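Stendale Community Help > Home & Family > Games & Toys

Lost one piece from an old counting game, how do I match the color?

Posted by Nazanin Arabzadeh in September

Hi all, hoping someone has done this. We have a counting game that was my aunt's, plain painted cubes in a flat box, and one of the blue ones went missing when we moved. My son's class borrows it and the teacher wants it complete by the end of the month. I bought a bag of unpainted ones from a craft store, same size near enough. Problem is the paint. I've tried 2 blues so far and both look right in the jar and wrong when they're next to the old pieces. One went way too purple. Is there a trick to this or do I just repaint the whole blue set? Would rather not, the wear on them is kind of nice.

Also does it need a sealer? Kids are 5 and everything goes in the mouth eventually.

3 replies

Gert Matlala
just repaint them all. takes an evening. no one will ever know and you stop squinting at it

Kauko Suominen
Don't repaint the set yet. Couple things.

First – prime it. Bare pieces soak up the first coat and the color goes dull, so you think you've got the wrong paint when really its the wood or whatever underneath. One thin coat of white primer, let it dry overnight, light sanding, then color.

Second, where are you looking at it? Kitchen bulbs will fool you every time. My kitchen makes every blue look green. Take an old piece and your test piece over to a window around noon, no direct sun, put them on something plain and dull. Gray or beige is best. A red tablecloth or a shiny white counter will throw your eye off. 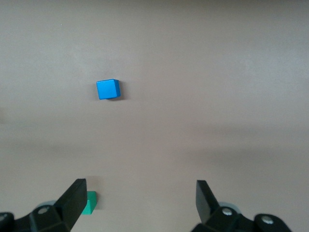
Photo: Joonas Valtonen / Stustwood Toy Library

A plain top like that is all you need. Look at the top face and a side face both, the side always reads darker and people mix to match the wrong one. I did that with a whole set of checkers once, had to strip them.

For mixing, start with the lighter blue and add the dark one a tiny bit at a time. Toothpick amounts. If it's going purple there's red in your dark blue, so get one that leans green instead. Paint a scrap of card with each mix and write on the back what you did. Wait til it's dry before you judge, most craft acrylics dry darker.

Old paint has usually yellowed some too, so a speck of yellow ochre at the end can get you there. A speck!! Not a blob.

Sealer – I use the water based Lovano clear, the matte one, 2 coats. But read the can, you want one that says it's OK for toys once it has cured. Cured isn't the same as dry. Give it the full time on the label before it goes back to the class.

Jairo Cuadros
What Kauko said about the window. Also check with Jääskeläinen on the corner past the post office, they have a box of odd game pieces by the register, all colors, 35 cents each. I found a domino there that matched mine. Worth a look before you buy more paint. They close at 5 I think

Nazanin Arabzadeh
Thank you both! Didn't prime it so that's probly half my problem. Going to try the shop tomorrow and if there's no luck I'll start over with primer. Gert I'm keeping yours as plan B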